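Open day at the Tomoana wool works

The Tomoana works opens to the public once a year, in May, and this time I got a place on the morning tour. You book by phone. The ticket is 3 dollars and the parking is on the grass behind the loading dock.

Lorraine McKinnon took our group through. We started in the sorting room, where fleeces are graded by hand on slatted tables. She pulled a lock from one fleece and had each of us tug on it to hear whether it snapped. Weak wool goes into a separate bin and ends up as stuffing.

The scouring line was next. It runs at the far side of the building and it is loud, so the talk was given outside the door first. A full bale weighs 375 pounds when it comes in and loses a good part of that as grease and dirt. The grease is sold to a soap maker in Vamport.

Carding was the part most people wanted to see. Shayne Waaka runs the older of the machines and stopped it so we could look at the wire teeth on the rollers. The yarn is spun upstairs and wound onto cones for the knitting shops in Satik.

Lunch was soup and bread in the canteen. The shop sells seconds at 25 percent off, and I bought two skeins of undyed gray. 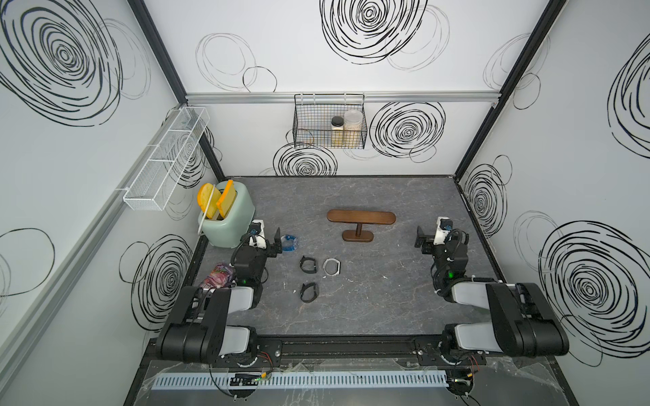
Can you buy a whole fleece on the day?

Only washed ones, and you have to ask at the office before noon.

The afternoon tour covers the dye house, which we did not see. Wear closed shoes, as they turn people away in sandals. Next year's dates go up on the board by the gate.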